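4.3 Setting up the tabletop region in Skollulach

The planner only looks for objects inside the tabletop region. Anything outside it is treated as background, and the arm won't be sent there. Complete section 4.2 (camera registration) before you start.

1. Open the Workspace panel and choose New Region.
2. Click the four corners of the tabletop in the live view, starting at the front left. If the arm hides a corner, enter its position by hand.
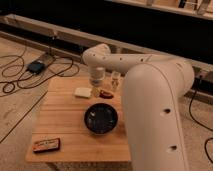 3. Set Clearance to 54 mm. Lower values are accepted but slow the planner down.
4. Click Segment. Each object found gets a coloured outline and a confidence score.
5. Delete any outline that falls on the floor or on cabling, then click Save.

Note: Clear and glossy items often come back with holes in the outline. Tick Fill Gaps for these — it adds about 2 seconds per pass.

Caution: Keep one hand near the emergency stop whenever Live Execute is on.

6. Click Plan Preview and check that the path clears the rim of any bowl or dish.

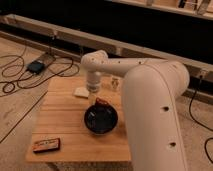 Figure 4-2. Gripper above the back left of the table, with the bowl at the centre.

7. If the preview stops with error 407, the region and the camera registration don't match. Repeat section 4.2.

Regions saved in the older Gidby format must be converted first. See Appendix C.

Section revised by Randa Nimri, Feb 11, 2020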